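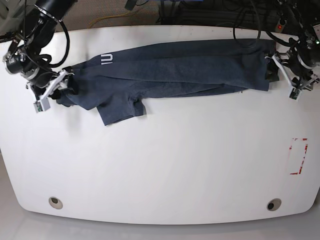 Irumness progress report, June
To: Khanyisile Shezi, Zornow Fund
Re: Software work on two-arm garment handling

Hi Khanyisile,

Sorry this one is longer than the last. A lot moved since we talked, mostly on the perception side, and I'd rather you hear the messy parts from me now than find them in the final report!

Quick version first. The grasp point picker is rewritten and running on both arms. The stretch controller works well enough that I've stopped hovering over the stop button (mostly). The flattening planner is behind where I said it would be, and I'll get to that. Money is fine, we're spending at the rate in the plan, and I don't need anything changed.

Grasp picking

You'll remember that the old picker looked at the overhead picture only, chose two points on the shirt, and sent the arms off with their eyes closed. When a shirt was nicely spread out that did OK. When it was in a heap it was pretty bad, and the worst part was that the software had no idea it had missed. The fingers would close on air, the planner would cheerfully move on to the lift, and we'd get a log full of perfect motions with no shirt in them.

So the new version works in two passes. The overhead camera still proposes the points, and then the wrist cameras take over for the last stretch of the approach and nudge the target toward the nearest edge or ridge that the fingers can really get hold of. Abundio Aguirre wrote the nudging part and it's lovely, small code. It segments cloth from table, finds the boundary, scores the candidate spots by how much material is bunched up there, and hands back one correction plus a confidence number. If the confidence is low we back off and ask for a new pair of points.

We ran 627 grasp attempts through it, all of them logged with the wrist images so we can replay the choices offline. 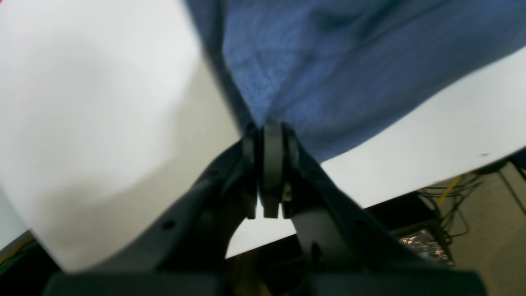
Replay has been the big time saver. I can change the scoring, press go, and see which attempts would have come out differently without touching the arms at all. It also turned up a silly bug: the wrist view was being matched to the arm pose from slightly later, so every correction during a fast approach was pulled a little to one side. I'd been blaming calibration for ages. The fix was a handful of lines (and one long afternoon of muttering).

What still trips it up is dark fabric against the dark gripper. Both are nearly black in shadow, and the segmenter sometimes decides that the finger is part of the shirt. We mask the fingers using the known gripper opening, and that takes care of most of it, but when cloth wraps close around a fingertip the mask eats the very bit we care about. Abundio wants to try a learned mask in place of the geometric one. I said yes, as long as it gets tested on the replay set before it goes near the arms.

Knowing whether we have the cloth

The second thing I promised was a "have we got it" check, and that's in. It compares the wrist image from just before the fingers close with the one after the lift starts, and combines that with how far the fingers closed. Thin fabric was the headache here. One layer of a T-shirt barely changes the finger gap, so the gap alone tells you next to nothing, and the image alone gets confused by motion blur.

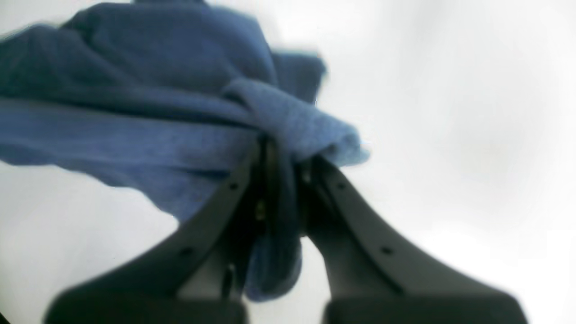
Wrist camera view of blue cloth held between the gripper fingers.

The two signals together are much more useful. I also added a short wait before the second image so the cloth has a chance to stop swinging. It costs us a little time per lift and I think it's worth paying. If you're reading the logs yourself, the field is called held_score, and anything marked "unsure" triggers a second look before the planner goes on.

One open item: the check says yes when we've grabbed something, but it doesn't know how many layers we've grabbed. Picking up two layers of a folded shirt when you wanted the top one is a perfectly successful grasp and a completely wrong move. I'd like to make layers the main topic of the next period, and I'll send a page on that separately.

Stretching with both arms

Once each gripper has hold of the shirt, the arms pull apart until the fabric goes taut. We used to do this by distance, and of course the right distance depends on the garment and on where you happen to be holding it. The new controller watches the motor effort on both arms and slows down as it climbs, then holds. It also keeps the two arms sharing the pull, so one side doesn't drag the other across the table.

The loop runs at 15 Hz for now, limited by the slower of our two message paths. That's OK for stretching. I wouldn't want to fling anything at that rate. Adams, our logging tool, now records effort from both sides on one clock, and you can scrub through it next to the overhead video. I'm a bit in love with it.

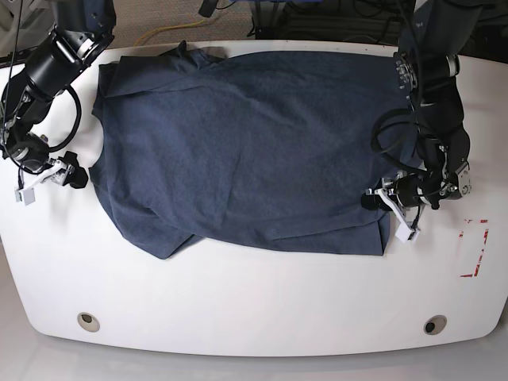

FLATTENING PLANNER

Right, the late one. The plan was for the software to look at a partly folded shirt, pick a flap or a bunched spot, pull it out, look again, and keep going until the shirt was flat. Each of those steps works by itself. Strung together, the planner likes to undo its own work: it pulls a sleeve out, decides the hem looks worse, pulls the hem, and folds the sleeve back under. I watched it go back and forth for 6 rounds on the same shirt before I gave up and got coffee.

The trouble is in the scoring. We rate a state by how much table the shirt covers, and coverage doesn't care which part of the shirt is where. So I've started on a version that labels collar, sleeves and hem first and scores those. The labels are decent on open shirts and shaky on bunched ones, where we need them most. A memory of recent moves, so it won't repeat itself, is already merged and helps some.

Motion planning for this stage comes from Tendham, our arm planner, and I have no complaints there except startup time. It now refuses paths that bring the two wrists too close together over the garment. Before, it would find the path and then stop halfway, which left us resetting by hand.

What's next

Abundio is on the learned finger mask. I'm on the part labels and the layer question, and I want the replay tools tidied up enough that your reviewers can run them without calling me. The documentation is thin, I know. It's on my list and I've blocked out time for it.

If you'd like to watch a session over video, Friday mornings are good, we usually have the arms going by then. Just let me know and I'll send a link.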